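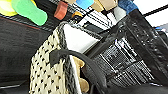

# Plirnura newsletter archive

Plain-text copies of the posts and email newsletters published on Plirnura, a small blog on freelance writing and online income, along with the scripts that turn them back into web pages. The blog used to run on Clurnitik, a hosted platform. We moved off it in April and this repository is what we moved to.

If you only want to read the posts, go to the `posts` folder and open anything. Every file is Markdown and should read fine in a text editor.

## What's in the folders

- `posts/` holds blog posts, one file each, named by their old web address
- `letters/` holds the email newsletters as sent, minus the unsubscribe footer
- `scripts/` has the import and build scripts
- `redirects.csv` maps old addresses to new ones

Comments were exported but are not included. Readers left them under their own names and weren't asked if they could be republished.
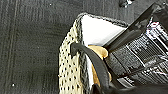
*Maintained by Danuta Malinowski. Build scripts by Przemysław Urbańczyk.*

## Front matter

Each post starts with a short block:

```
title: How I set my first rates
slug: first-rates
category: money
status: live
affiliate: no
```

`category` is one of `money`, `writing`, `tools` or `admin`. The old site let you put a post under as many categories as you liked, and the import script keeps the first one it finds. If a post has landed in a silly spot, fix it by hand and send the change through.

`affiliate` is `yes` if the post has ever carried a paid link, even if the link has since been taken out. The build script adds the disclosure line to those posts by itself, so please don't type one in as well.

## Building the site

You'll need Cereo, the site generator, at version 2 or later. From the top folder:

```
cereo build --source posts --out public
```

The newsletters are left out unless you add `--source letters`. A full build prints a list of posts with no category and then stops. Use `--force` to carry on regardless.

## Length and style

Posts written after the move are kept under 2,000 words. Older ones can run longer and we haven't trimmed them. The build warns at 3,000 words, and you can ignore the warning for anything with `status: archive`.

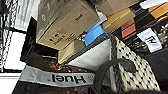

Spelling is Australian in new posts. Some early guest posts use American spelling and have been left as their authors wrote them, so don't run a spellchecker across the whole folder.

## Known problems

- Curly quotes in a few of the early letters came through as question marks.
- Tables in the `tools` posts lose their column alignment.
- Prosser, the theme we use, shows the category twice on mobile.
- Earnings figures in the `money` posts are as first published. They haven't been updated and shouldn't be quoted as current.

## Licence

Text is CC BY-NC 4.0. Scripts are MIT. Guest posts belong to their authors, so ask them before reusing anything.

Last checked July 2025.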